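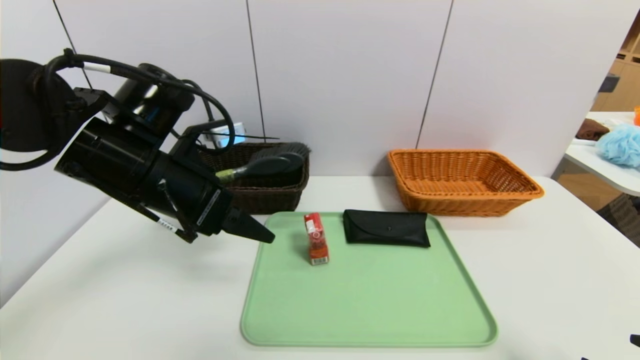
Thursday, Atodstead, bench two, first full day with the arm doing the sorting and the two of us who used to do it standing behind it with our hands in our pockets. The job is the same as it was under Vurnetti's old contract: mixed returned goods come in, each thing goes to the right basket, the odd ones get set aside. I had assumed the difficulty would be with large or heavy things. It is with anything that has an opinion about which way up it wants to be. A small red carton standing on the green tray is a gift, all flat sides and right angles, and the flat black glasses case next to it is the sort of thing I would have swept up without looking, and which I now have to think about as a thin object with a flap. I have handled 4,000 of those and never once thought of the flap.

Morning notes, in the order I scribbled them on the back of the delivery sheet:

Started 8.40, should have been 8.00. The start-up sheet from Malinowski has a step nine that refers you to step eleven, which refers you to the supervisor, who is me.

Grip force left at the middle setting. Tried the low one on soft packaging before break and things slid. Middle setting dents the cheaper cartons very slightly. Asked the office whether a dent counts as damage if we made it. The office is considering its position.

Speed: slower than either of us on a good day, faster than either of us after lunch. I've put this in the weekly report in politer words.

The part I keep meaning to write down is what has happened to the job. The rota still says "sorting, two persons". What the two persons do now is lay things out on the tray so the arm can get at them, clear up after it, and write down why it stopped. The laying out is a proper skill and there's no line for it on the training record, so on paper we are both less qualified than we were in July. My wrists, on the other hand, have not felt this good for years — I'd forgotten they weren't supposed to click. 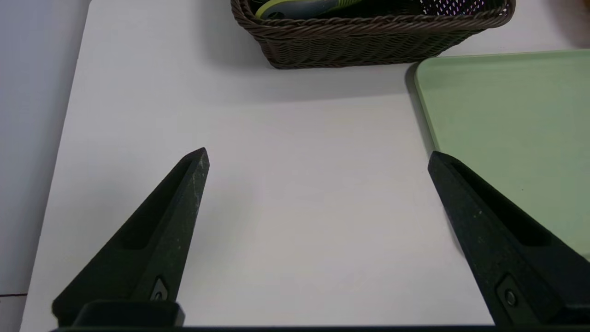
The other change is talk. We used to get through a shift's worth of gossip because hands can sort while mouths run. Watching turns out to need more of the head than doing did. You are waiting for it to go wrong, and waiting is surprisingly bad company. By eleven we had stopped chatting altogether and were both leaning slightly to the left whenever it moved left, like people watching bowls.

Stops. The counter on the controller read 828 at the start of the day and 1,048 when I shut down. That counts completed moves, so 220 moves for the shift, with 3 stops that needed a person. First was a bag handle. Second was me, leaning in to straighten something while the light was on, for which I have told myself off in writing. Third I couldn't explain and neither could the log, which gave the reason as "other".

After lunch we tried the awkward tray. Groltotard's people want figures for long curved things, wrapped and unwrapped, because that is most of what they send us. Wrapped is worse to my eye. Film shines, and shiny things make it dither. I'd have picked up a wrapped brush by whichever end was nearest and not considered it a decision.
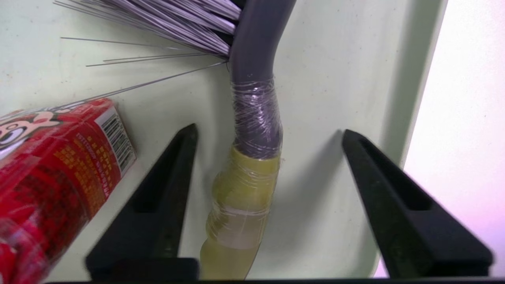 Awkward tray: scrub brush, film still on the handle, fingers either side and not yet closed. Red container to the left.

For tomorrow:

Ask whether we can take the film off before it reaches the bench. If yes, whose job is that, and does it go on the rota as sorting.

Turn the tray a quarter and see if the handles come up any easier. Mark the corners on the table with tape first, or we shall argue about where it was.

Get the training record changed. Suggested wording: "presentation of items". It sounds like a village show but I can't think of better.

Move the stools. They are where we used to sit to work, and from there you can't reach the stop button without standing up.

Shut down 16.25. Wiped the tray, plugged in the tablet, cover left off the arm as the cover is still in the post.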